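Moving the blog off the old host

I finally shifted this site away from Pruitt at the start of December. They had put the yearly price up again and the control panel hadn't changed since I signed up, so I went with Stornstead on their smallest plan.

The export was the slow part. There were 1294 posts and drafts in the database, a lot of them one-line notes I'd never published. I deleted most of the drafts. The published ones all came across, but the categories didn't, and everything landed under General. I've been sorting those out a few at a time in the evenings with a cup of tea.

Comments mostly survived. Anything with an apostrophe in the name came through as a string of odd characters, so if your name is O'Something, sorry, I'll get to it. Ansel Bellamy emailed to say his old links to my camping pages were broken. Those are fixed now, apart from the one about Skikico, which I seem to have lost altogether. If anyone saved a copy I'd be glad of it.

The domain transfer took around 3 days. Email was down for part of that, and two messages bounced that I know of. If you wrote and got nothing back, please send it again.

I also changed the theme to Kollari. It's free, the text is a decent size and it works on my phone. The colours were a bit much so I turned the headings back to dark grey. The old theme shrank every picture to a thumbnail and the new one shows them at full width.
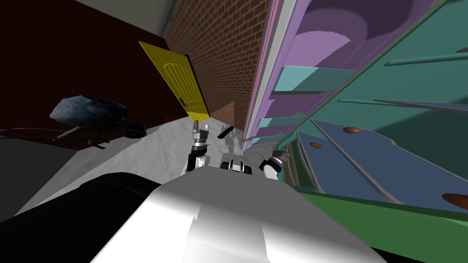 The sidebar is gone for now. I never liked the tag cloud, but I do want the archive list back, and the search box too. At the moment search only looks at titles. There's a plugin for it that costs two dollars a month and I haven't decided if I'll bother.

The RSS address is the same as before.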